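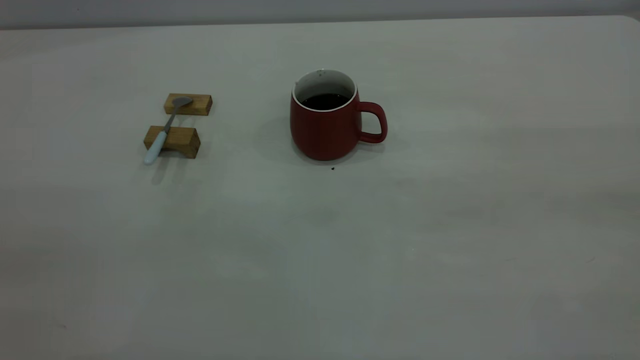
Speaker notes: Cleaning up a paid search account with negative keywords
Anneli Koskela
July 5, 2018

Slide 1. Title

Introduce myself. Mention that the deck will be posted with these notes attached. Questions at the end, except for terminology, which people should ask as it comes up.

Slide 2. What the talk covers

Search term reports, match types for negatives, shared lists, and the conflict check. Bidding and ad copy are out of scope. Assume everyone has run at least one search campaign.

Slide 3. Keyword versus search term

A keyword is what the advertiser bids on. A search term is what the person typed. On broad and phrase match these differ, and the difference is where the wasted spend is. Ask for a show of hands: who has opened the search term report this month?

Slide 4. The Karow account

Karow sells replacement parts for commercial dishwashers. Five campaigns, all lead generation, mostly broad match. Export covers the whole of November. The report had 3,033 distinct search terms after removing duplicates that differed only in capitalization.

Point at the column order: term, matched keyword, campaign, clicks, cost, conversions. Keep this order in the export, as the later slides use the same sheet.

Slide 5. Sorting the export

Sort by cost, descending. Filter to zero conversions. Read from the top and tag each term with one of these:

wrong product (household models)
wrong intent (manuals, jobs, wiring diagrams)
wrong place (outside the delivery area)
fine, leave alone

Do not tag by click-through rate. A term can have a high rate and still bring the wrong visitor.

A term with one click and no conversion says very little. Leave it unless the wording makes the intent plain. "Dishwasher technician salary" can be excluded on one click.

Slide 6. Match types for negatives

Slow down on this slide. Negative match types do not behave like their positive versions.

Negative broad: blocks the query if all the words are present, in any order. Negative phrase: blocks it if the words are present in the same order. Negative exact: blocks only that query.

None of them picks up close variants. If you exclude "manual" you have not excluded "manuals". Add the plural, and add the common misspellings that show up in the report.

Slide 7. Where to put them

Ad group level: routing traffic between similar ad groups.
Campaign level: terms wrong for this campaign but right for another.
Shared list: terms wrong for the whole account.

Figueiredo had the same list pasted by hand into every campaign, and the copies had drifted apart. We merged them into a single shared list and deleted the copies. The merge took longer than the tagging.

Slide 8. Conflicts

A negative that blocks a keyword you are paying to manage gives no obvious error. The keyword stops getting impressions, and it looks like low demand.

Runderska case: "free" was on the shared list as negative broad. One of their best keywords was "lead free solder wire". It had shown no impressions since the list was applied. Fix: remove "free", add "free sample" and "free download" as negative phrase.

Check for conflicts after every upload. A spreadsheet lookup of negatives against active keywords is enough for a small account.

Slide 9. Seed lists

For a new account there is no report to work from. For Allora we built the seed list from keyword research: pull the suggestions for each main term, keep the ones that fit for bidding, and tag the rest with the Slide 5 categories. The rejects are the seed list. Cap it at 2,000 entries so that somebody can still read it.

Slide 10. Schedule

New account: weekly for the first 2 months. After that, monthly, plus once after any change to match types or budget. Record the date and the person for each batch of negatives. Without that log, a drop in impressions is hard to trace.

Slide 11. Questions

If time is short, skip Slide 9 and refer people to the posted deck. Spare slide on product feeds follows this one. Show only if asked.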